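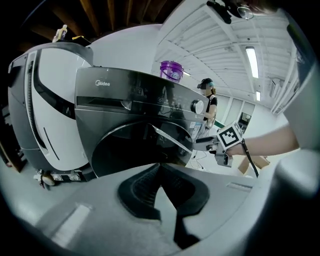 Figure 1. Hand-held gripper in front of the washing machine used for the laundry task.

Project Report: Teaching a Laundry Task by Hand Demonstration
Cirum Student Laboratory
Submitted 05/02/2019

1. Purpose
The Jidska project studied whether a household task can be taught to a robot arm from demonstrations given with a hand-held gripper. The task chosen was opening the door of a front-loading washer and turning its control knob.

2. Method
Students guided the gripper through the full task while its camera recorded each motion. A total of 200 demonstrations were collected in 14 sessions, beginning in January. Gripper position was tracked with square printed markers. The starting point was changed between demonstrations, and recordings in which tracking was lost were removed before training. The Urkent software package was used to align the remaining recordings.

3. Results
The trained arm completed the door portion in 76 percent of trials. Results for the knob were lower. The glossy door reflects the overhead lights, and the team believes that these reflections affected the estimate of distance in several failed trials.

4. Further Work
The team requests 2 additional sessions at the Ocampo workshop to repeat the knob portion under dimmed lighting. The finger pads should also be checked for wear before recording resumes.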